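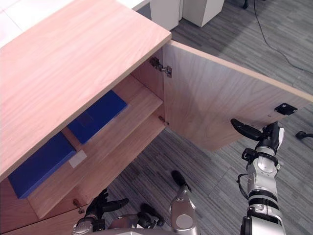 The cabinet with its door open and two of the dark blue boxes on the shelf. Photo: Clanow

Clanow opens its storage line to small apartments, starting with one pale wood cabinet

SARMIENTO, Jun 11, 2021 - Hi, I'm Valdemar Brynjólfsdóttir, and I run Clanow, a small furniture workshop that has spent far too long arguing over a cupboard. Today we're putting that cupboard on sale! It's called the Nullen, it comes with a set of boxes we call Rema, and you can order both from our website or pick them up at the shop.

I started drawing the Nullen after I moved into a place with one closet and a hallway. Everything I owned that wasn't clothes ended up in stacks: chargers, tax papers, birthday candles, the good scissors (when I could find them). I wanted one piece of furniture with a door I could shut on all of it, low enough to put a lamp on and plain enough that I wouldn't get sick of it by winter.

So it's a light wood cabinet, the same warm color inside and out, with a flat top and squared-off front edges. We tried rounded edges on an early one and I still have it at home, where it works fine and looks like a bar of soap. The door is a plain panel on concealed hinges, so when it's shut you don't see any hinges from the front. Open it and the hinges are right there where you can get at them with a screwdriver. I've already had two friends call me about a door that sat a hair too high, and both of them fixed it while we were still on the phone.

The door swings wide, too. That mattered a lot to me, and it took us a good part of the spring. I can't stand reaching around a door that stops halfway! You do need to leave floor space beside it, so please measure before you order. We'll happily look at a sketch of your room if you email one over.

Now the boxes. Rema boxes are dark blue, flat on top, and they sit on the inside shelf with room to get your fingers around them. I like one pushed toward the back for the stuff I hardly touch and one up front for the stuff I'm always after. Mine are split into "paper" and "not paper," and that has held up better than any clever system I've tried. My sister has one for sewing and one for the dog, and she moves them around constantly.

We also pack plain white cards with every set, so you can write down what's in a box and tuck the card wherever you'll see it. Pencil works best. What I keep in the box changes all the time, and I'd sooner rub out a word than cut a new card.

We're making 100 cabinets in this first run, all of them in the one wood finish. People have asked for black and for green, and I'm listening, but I'd like to get these out the door first. The Rema boxes are further along, and we have 2,000 of them in the stockroom, so if you only want boxes for a shelf you already own, go right ahead. They're sold in pairs.

Orders ship starting in June, and the cabinet arrives assembled except for the door, which travels flat in the same carton. Hanging it took my neighbor 13 minutes with the instructions and a cup of coffee going. If you live near the shop we'll bring it over and hang the door for you at no charge. Stairs are okay. Very narrow stairs, call us first.

The shop will have a Nullen set up by the window all month, with boxes in it, and you're welcome to open it, shut it, pull everything out and leave it in a heap. I'll be there most afternoons and I'd love to hear what you'd keep in yours.

About Clanow
Clanow makes cabinets, shelves and boxes for people who don't have much room. The workshop and shop share one building in Sarmiento.

Press contact
Valdemar Brynjólfsdóttir, Clanow
Photos and a loan cabinet are available on request through the contact form on our website.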